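4.3 Loss of lane tracking on the paved section

The third fault was the most serious of the trial, as it led the vehicle out of its permitted corridor without raising an alarm. The Kunditz platform was running its standard straight-line route under the Liapis navigation stack, at a set speed of 5 km/h. On 7 of the 82 runs made in May, the lateral error grew steadily after the vehicle had passed the first blocks, and the remote operator had to press the stop. No contact with a block or kerb was recorded.

All seven runs took place in strong sunlight. In the logs, the line detector reported high confidence throughout, and the safety monitor, which acts only on low confidence, did not intervene. Mutiso replayed the stored data and found that the detector had moved from the intended seam to a different slab joint. Figure 6 shows the test surface under comparable light.
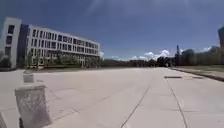 Figure 6. Paved test section in bright sun, with slab joints, concrete blocks (left) and drain grates near the kerb (right).

The pale concrete returns so much light that contrast at the joints is poor, and the main seam fades towards the middle distance. The second seam, further to the right, is straight and could be taken for a lane edge. Once the first seam fell below the detection threshold, the tracker accepted the second as its continuation. The resulting offset was fed to the steering controller as a real error – and corrected at the normal rate.

Two further conditions made matters worse. Exposure was set from the whole field of view, so the sky had a strong effect on the value chosen for the ground. The position check against the Indbridge map was also made only every 800 ms, and its result was logged but not passed to the safety monitor. Athanasiadis had noted this second point during bench tests at Flodberg, where it was classed as minor.

Exposure is now set from the lower half of the image only, and a disagreement between map and tracker triggers a controlled stop. Replay of the seven faulty runs with both changes gave a stop in five cases and correct tracking in two. The changes have not yet been tested on wet concrete.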